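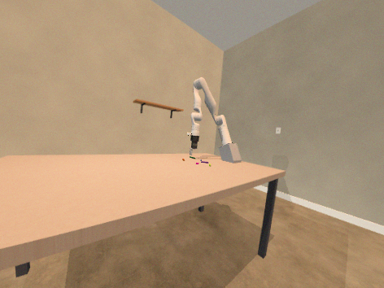
桌面场景:机械臂立在长桌右端,夹爪竖直朝下,彩色小件散在它附近。

Lerstead 仿真图集:规划与感知联调

Lerstead 是 Stitwood 软件组用来调试抓取程序的仿真环境。房间、机械臂和小件都是渲染出来的,控制器、规划器和感知模块跑的是正式代码。本页收录联调时的画面,附上当时的设置和问题记录。图集由 Shoshana Abernathy 整理,更新于2022年5月22日。

环境里有两套场景,一套放在桌面上,一套放在地面上。两套场景共用一份任务描述文件,差别写在场景文件里:支撑面的高度、机械臂基座的位姿、背景材质。切换场景不需要重新编译,改启动参数后重启仿真进程即可。

桌面场景

桌面颜色偏浅,带细小颗粒纹理,墙面有斑驳的深浅变化。分割模型第一次在这套背景上运行时,把几块墙面纹理报成了物体。后来在感知节点里加了一步:先用深度图拟合支撑平面,平面范围以外的候选一律丢掉,再做颜色聚类。误报随之消失,代价是每次请求多出54毫秒。

墙上的搁板也写进了碰撞模型。规划器 Gimetti 原先只读桌面和机械臂自身的几何体,算出的肘部轨迹有时会从搁板里穿过去。仿真画面能看到穿模,日志里却没有任何报警,原因是搁板只加载了外观网格,没有碰撞网格。补上之后,从待命位到抓取位的路径变长了一点,肘部抬得更高。

颜色接近桌面的薄片仍然不好处理。颜色聚类基本分不出来,深度差又接近传感器模型的噪声。目前的做法是降低这类候选的置信度,交给任务层决定要不要移动相机再看一次。任务层默认不看,需要的话在配置里打开“二次观察”。

地面场景

地面场景的背景简单得多:米色地毯,灰褐色墙,白色踢脚线。分割几乎不出错,问题集中在规划和控制。夹爪要下探到离地面很近的位置,手臂折叠得比较紧,逆解的可选分支变少。Gimetti 在同一个目标位姿上重复求解,有时会在两个分支之间来回跳,表现为手臂在物体上方停住,腕部转过去又转回来。

修改分两步。第一步,求解器以当前关节角为初值,只有当前分支无解时才换分支。第二步,换分支必须先回到预抓取高度,不允许在低处翻腕。改完后用随机摆放重跑了1251次,低处翻腕没有再出现。剩下的失败大多是两个小件靠得太近,夹爪张开后没有下探空间,规划器正确返回了“无解”。

方块和长条的抓取策略是分开的。长条取短边方向夹持,角度由感知节点给出的主轴决定;方块的主轴不稳定,直接取离当前腕部角度最近的一组平行面。方块太小时点云只剩十几个点,主轴会乱跳,所以在尺寸低于阈值时跳过主轴估计。

渲染器的阴影也要留意。软阴影打开时,夹爪下方那片灰影会让颜色阈值偏移,深绿色的长条最容易受影响。颜色判断改到 HSV 空间,亮度通道只用来剔除过曝的点。 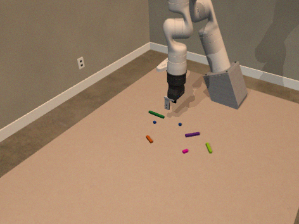 日志与回放

每次运行都会写一份日志,内容包括随机种子、初始摆放、感知结果、规划请求和关节轨迹。回放工具叫 Hjaltadóttir,读入日志后按时间轴重建画面,可以逐帧停下,也可以把规划路径叠加在手臂上。

回放分两种方式。“轨迹回放”只按记录的关节角驱动模型,不调用规划器,适合查看当时发生了什么。“请求回放”会把记录的感知结果重新发给当前版本的规划器,适合对比改动前后的结果。两种方式输出的文件格式相同,可以直接用差异脚本比较。

目前保存的日志共1535份,按场景名和种子命名。想复现某次失败,先找到对应的种子,再执行:

lerstead replay --scene floor --seed 种子 --mode request

桌面场景把 floor 换成 table。不写 --mode 时默认是轨迹回放。

默认参数

预抓取高度:物体顶面以上5厘米
下探方向:沿支撑面法线
逆解初值:当前关节角
二次观察:关闭
软阴影:打开
背景材质:由场景文件指定

改动默认参数前请先在两个场景里各跑一遍回归。只跑地面场景不够,搁板附近的碰撞只有桌面场景能测到。

未解决的问题

请求回放偶尔和原始结果不一致。已查明的一部分来自规划器的超时设置:机器负载高时,采样还没结束就返回了当前最优路径。打算把超时改成按采样次数计算,与墙钟时间脱钩。

场景切换后,外参缓存没有清空。如果先跑桌面再跑地面,第一次感知请求会用到旧的相机位姿,物体高度整体偏移。临时办法是切换后手动执行一次 lerstead cache clear。

薄片的检测还没有满意的方案。试过边缘检测,桌面的颗粒纹理会带来大量碎边;加大平滑之后,薄片本身的轮廓也跟着没了。下一轮准备试多视角深度融合,排在11月的版本里。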